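Studura Users Board > Hardware and Faults > Hands

Thread: Right hand holds grip after release command, shoe rack task

lowgain_77
Posting this as a fault report, with a request for anyone who has seen the same.

Setup: dual arm unit, Studura hands on both sides, controller firmware 156. Task is picking slides off a shoe rack and putting them back in pairs. Grasp is fingers under the strap, lift, move, lower, release.

Fault: on release the hand reports open and the fingers stay curled. The arm then retracts on schedule and takes the slide with it. Twice it dragged the rack against the frame before the force limit tripped. The limit is set on the wrist, and it trips late when the load is a soft strap, which stretches first.

No error in the log. Commanded position and reported position agree the whole way through. Count is 9 events in 2,000 cycles, all of them on the right hand.

Views from the head camera during the task:

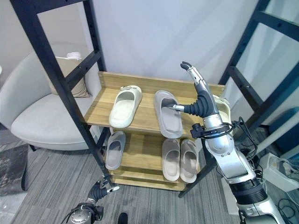
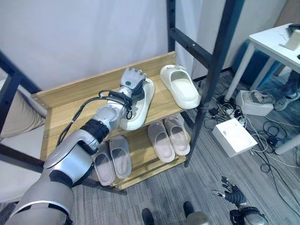
What I have ruled out so far: supply voltage at the hand (steady), finger temperature (normal), and the release command being dropped (it is on the bus every time). Swapping the hand for a spare is next, but I only have the one spare and would like to keep it clean.

torsionbar
Reported position is measured at the motor, before the tendon. If the tendon hangs up in the sheath the motor can go to open and the finger will stay where it is. The log will look perfect. Check the tension on the middle and ring fingers with the hand powered down.

kestrel_ops
Disagree with the tendon theory at that rate. A sheath problem gets worse with cycles. Do your events bunch up toward the end?

lowgain_77
No. Two in the first hour, then scattered.

kestrel_ops
Then I would look at the cable run. We had a Balogh arm that did something close to this at one wrist angle only. The hand cable was snug at the collar and pulled on the connector past a certain roll. Yours loops outside the arm as well. Plot the events against wrist roll.

torsionbar
A bad connector gives you comms errors. He has none.

kestrel_ops
It gives you comms errors if the data pair is the one that opens. If it's a motor phase you get weak torque and a clean bus.

torsionbar
And the encoder would then show the motor not moving. He says reported and commanded agree. It can't be both.

mul_dry
Before anyone swaps parts: the retract should not be running on a timer. Whatever the root cause is, the arm moves away from a grasp that it has not confirmed is gone. On a shoe rack you lose a slide. We run the same hands at Lultov on heavier stock and our rule is no retract above creep speed until the wrist force reads back to the empty value. Costs 2 seconds a cycle.

lowgain_77
Fair. The timer was inherited from the Carkia demo code and I left it in. Changing it today.

mul_dry
Also drop the wrist limit. If the rack moved, it is too high for that job, and anyone reaching over the shelf at the time gets the same force.

torsionbar
Lowering the limit will give false trips every time a fingertip brushes the board. Fix the retract logic and leave the limit alone.

mul_dry
I will take false trips.

lowgain_77
Update. Plotted against wrist roll as suggested, no pattern. Pulled the cover and checked tendons by hand. Ring finger has a tight spot at mid travel, and it comes and goes depending on how the sheath sits. So torsionbar looks right on the mechanism, though I can't explain why it isn't getting worse. Retract now waits on wrist force. Limit is lowered and I have had one false trip since the change. Ticket is open with Studura, and I'm leaving the hand as it is until they say whether they want it back with the sheath in place.

kestrel_ops
Ask them which sheath lot it is. And strain relief that cable anyway.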